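Section 2: Setting out your desk

Welcome back! If you have come straight from Section 1 you will have unrolled your Forneck desk mat, left it to flatten overnight and given it a wipe with a barely damp cloth. Now for the pleasant bit, where you decide what lives on it and what has to find a home somewhere else. Please don't feel you must do everything in one go. Plenty of our customers start on a Friday afternoon, when things are quieter, and come back to it the week after with a clearer head (and usually with fewer pens).

You will need: your mat, the Mahuika coaster that came in the same box, a soft dry cloth, a couple of cable ties or a strip of hook-and-loop tape, and a small tray or pot for odds and ends.

2.1 Placing the mat

1. Move everything that is loose to one side of the desk. You needn't unplug the monitor, but do lift its foot when you slide the mat underneath; dragging it will scuff the surface.

2. Line up the front of the mat with the front of the desk. If you have a deep desk you may like to bring it back by 2 cm or so, which is kinder on the wrists.

3. Smooth it down from the middle outwards with the flat of your hand. If a corner still lifts, put a heavy book on it and carry on with the rest.

Note: the mat will grip a clean wooden or laminate desktop quite happily by itself. Please don't be tempted by glue or double-sided tape, however much that one corner is annoying you.

2.2 Giving drinks a place of their own

We are firm believers in having a drink at your desk, and we would never tell anybody to take theirs to the kitchen. What we do suggest is that it always goes back to the same spot. After a week or so your hand will know where to find it without you looking up from your work.

4. Sit in your chair as you normally would, and put the coaster where you can reach it with your elbow still slightly bent. Keep it well away from the keyboard, and on the side you don't use for the mouse.

5. Stand your bottle on the coaster. A tall bottle with a screw cap is the best choice for a crowded desk, so long as the cap goes back on between sips. 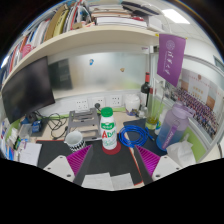

Reading time for this section: 9 minutes

A dark red coaster shows up nicely on the black mat, and a white bottle on top of it is hard to miss, even with a mug for company and papers lying close by. If you like a mug as well as a bottle, turn the handle outwards so that you aren't reaching across the rim to pick it up.

6. Slide any papers you are working on away from the coaster. A hand's width is plenty.

Caution: hot drinks should be kept off the bare mat. The coaster is happy with a freshly made tea, but the mat may mark if a very hot mug is left on it for longer than 30 minutes.

Caution: if you do have a spill, switch off anything nearby at the wall before you start mopping, then lift the mat and dry underneath it too.

2.3 Cables, packets and other small things

7. Gather the cables behind your laptop stand or monitor into one loose loop and fasten it gently. Leave enough slack for the screen to be turned. Tight bundles are tidy to look at but they do pull at the sockets.

8. Go through the little packets and bits of stationery that collect at the far end of every desk. Keep what you have used this month in the tray, and put the rest in a drawer.

9. If your laptop stand has openings in it, give the desktop underneath a quick going over with the dry cloth. Crumbs are terribly fond of that spot.

Note: small boxes and plastic tubs can be tucked below the screen, but check that the monitor still tilts freely afterwards.

2.4 Looking after the coaster

Lift it once a week and wipe both sides. Any moisture trapped beneath it can leave a ring on the mat, and Jurgita Dambrauskienė on our Praruva customer desk would like me to add that a ring will nearly always come out with lukewarm water and a drop of washing-up liquid, so please do try that before ordering a new mat. Let everything dry fully before you set your drink down again.

For replacement coasters and cable tape, see Section 13. Adjusting the height of your screen is covered next, in Section 3.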